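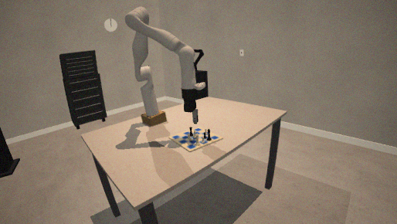
Board on the light table, arm hanging over it.

Sunday, 7:40 am, December

Notes on the varnish tests, before I forget which jar was which. Kurnero oil varnish vs. the Stumcombe shellac flakes, both on the same maple offcuts. Want one finish picked for the board squares by end of the month.

Shellac first. Dissolved overnight, still some sludge at the bottom, strained twice through a paint filter and once through an old T-shirt (the T-shirt was better). Three thin coats with a pad. Dries so fast the second pass drags if you hesitate. Lap marks on strips B and D, my fault, went back over a spot I should have left. Color is nice, warmer than I wanted on the light squares. On the dark squares can hardly tell it's there.

Kurnero: brushed, one coat, 10 hours and still tacky in the corners. The can says recoat same day. Not in this shop it doesn't. Heater was off from Friday so maybe thats all it is. Moved the strips to the shelf over the compressor, will look again after lunch.

Sanding between coats: 400 is too coarse for the shellac, cuts right through at the edges. Went to 2,000 wet with a drop of mineral oil and that left a good satin. Slow. Don't do it on the end grain, it goes gray and stays gray.

Squares. Cut list says 100 blanks, so we have spares after the 64, but I threw out a bunch with tearout so don't count on many. Router sled is drifting again. Measured the last row against the steel rule, full row comes to 397 mm where it should be 400. Shim the fence before cutting any more!! Check the sled runners too, one has play in it. I put blue tape on the bad one.

Glue-up: Tomusberg hide glue for the grid, ordinary yellow glue for the border. Hide glue lets me pop a square out with heat and a wet rag if one lifts. Tried it on the scrap grid, worked, took longer than I expected and the neighbor square swelled a little. Went back down by evening. Cauls need fresh wax, got one stuck and pulled a chip the size of a fingernail off square a1.

Felt for the underside. Patrício green is out of stock, have brown. Brown is fine. Use contact cement in the center only, leave the edges for the spray stuff or it bleeds thru.

To do
- shim fence, recut the short row
- second shellac batch, thinner, 1 lb cut
- recheck Kurnero strips, write the hour on the tape this time
- order pad cloth
- sharpen the cabinet scraper, it's a butter knife
- whoever has the small clamps, the orange ones, bring them back

11:15. Kurnero still tacky. Fingerprint in strip F, mine. Leaning shellac.

We use cookies to improve your experience on this site. Accept all | Manage preferences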